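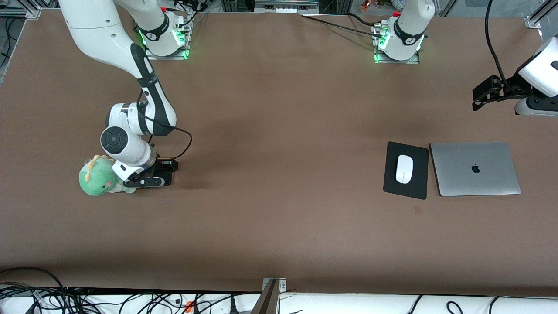 4.2 Tâches de rangement de bureau à deux bras

Nous étudions dans cette section comment le choix de la vue influence l'attribution des objets à l'un ou l'autre bras. La méthode reprend la politique Cason, entraînée par imitation sur 42 démonstrations téléopérées par tâche, et nous y ajoutons un module d'attribution qui prédit, avant chaque mouvement, le bras à utiliser. Les objets ont été choisis pour leur différence de rigidité : la peluche en forme de dinosaure vert, contre laquelle la pince du bras droit est en appui, se déforme au contact, tandis que l'ordinateur portable fermé et la souris posée sur son tapis ne tolèrent presque pas d'erreur de hauteur. Il faut noter que les bras sont nommés du point de vue du robot. Le bras droit apparaît donc à gauche dans la vue fixe, et cette convention est conservée dans toutes les annotations.

La vue fixe donne la position relative des deux bras, mais elle estime mal les petites distances entre objets voisins. Pour cette raison, chaque poignet fournit aussi une image, encodée séparément puis fusionnée par attention croisée, selon le schéma proposé par Brunner dans le projet Govport. Nous avons comparé trois variantes : vue fixe seule, vues de poignet seules, et fusion des deux. Chaque variante a été évaluée sur 34 essais, avec les mêmes positions initiales.

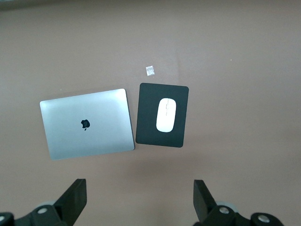
Figure 3. Vue de poignet, pince ouverte. L'ordinateur et le tapis de souris se touchent presque.

La configuration de la figure 3 est la plus difficile pour la segmentation. L'intervalle entre l'ordinateur et le tapis est très mince, et la variante à vue fixe seule réunit souvent les deux objets dans un même masque. Avec la fusion, cette erreur devient rare, et le nombre d'essais réussis passe de 21 à environ 30. Les vues de poignet seules séparent bien les objets, mais le module d'attribution y perd la position de l'autre bras et choisit parfois un mouvement qui croise sa trajectoire.

Les échecs restants concernent surtout la souris, dont la coque blanche et brillante produit des reflets. Une correction photométrique selon Sheehan a été essayée sans gain mesurable. Nous n'avons pas modifié l'éclairage entre les variantes, afin que les résultats restent comparables.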